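Opinion > Automation > Facilities

The chair problem

62 shares | 4 comments

Most of what is written about robots in the workplace concerns the hands. Can it fold a shirt, can it crack an egg, can it pick up a grape. I want to discuss a duller task, and one that I think tells a buyer more: putting the chairs back under the desks at the end of the day so that the floor can be cleaned.

I have spent a good part of the past two years writing specifications for cleaning contracts, and since April I have been comparing quotations for a three-storey office in Stolthorpe. Two of the bidders offered some form of mobile robot. One of them, Suruvix, proposed a wheeled machine with two arms that would tidy furniture ahead of an ordinary floor scrubber. The other, Skindside, proposed the scrubber alone and assumed that people would move the chairs. The difference in approach is worth setting out.

A person moves an office chair without planning it. They take hold of the top of the back, lean a little, feel which way the castors want to go, correct for that, and push. If an armrest meets the underside of the desk, they feel it and turn the chair a few degrees. The whole job takes a few seconds and uses no information that the person could write down afterwards.

A machine has to be given all of that, or learn it. It must work out which way the chair is facing. It must find the parts of it that can be gripped or pushed, which on a dark chair means telling black plastic from black fabric with very little contrast between them. It must then predict how a load on castors will travel, and this varies with the floor, the wear on the wheels and the angle at which they were last left.

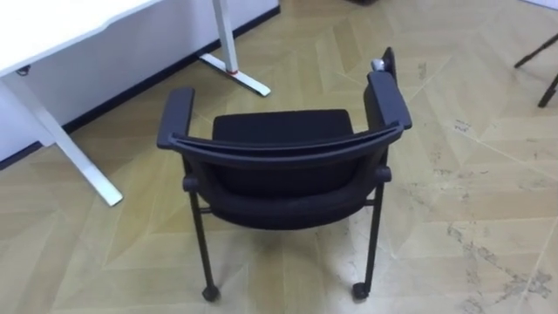
A black armchair out on a herringbone floor, with a white desk beyond it and grey scuffs on the planks to the right.

Consider the legs as well. Thin black tube is awkward for many depth sensors, which may return gaps where there is metal. The feet of a modern desk are no better: low, flat, pale, and placed where a wheeled base would like to drive. Stand legs and trailing cables belong in the same group. A scrubber solves this by keeping a wide margin from anything it is unsure of, and the result is a clean aisle with a dirty border. The scuffs that people complain about tend to be near the furniture, for the plain reason that the furniture and the feet make them.

So a robot that can shift chairs would be useful, and I do not dismiss the idea. In our trial, the Suruvix machine was given 234 chair moves over several evenings, on one floor with one pattern of chair. It completed most of them without help. My objection is to the time taken. Fifty chairs is an ordinary evening's work on that floor, and the machine needed longer for them than our cleaner needs for the chairs, the bins and the kitchen together. It also stopped when an object had been left on a chair, and waited for instruction. That is sensible behaviour, and I would rather it stopped than tipped something on to the floor, but it means a person must be within reach.

The usual reply is that speed does not matter at night. I accept this in part. A slow machine with ten empty hours can finish a great deal. The argument fails once the machine needs supervising, as the supervisor is paid by the hour and could have moved the chairs.

What I would like to see from suppliers is a stated rate: chairs per hour, unattended, on mixed furniture, with the number of stops. Khoury, who make lifting gear and have no interest in office robots, publish this kind of figure for everything they sell, and it makes their equipment easy to specify. A film of one chair sliding neatly home is of little use to me — I need to know about the forty-ninth.

My position for now is that machines can clean open floor well, and should be bought for it where the area justifies the cost. Moving furniture is possible but not yet economic at our scale. We have awarded the Stolthorpe contract on the basis of the scrubber and an evening cleaner, with a break clause that lets us look at the matter again.

Comments (4)

floorplan_b
Agree on the dirty border. Ours leaves a strip along every skirting board and we still send someone round with a mop.

Tuesday Shift
Did the trial include chairs with fixed legs? I would expect those to be easier to predict, if heavier to push.

Author
No, castors only. I would expect the same, but the floor protection becomes a separate problem.

m.r.k.
You could ask staff to push their chairs in when they leave. We did. It worked for a week.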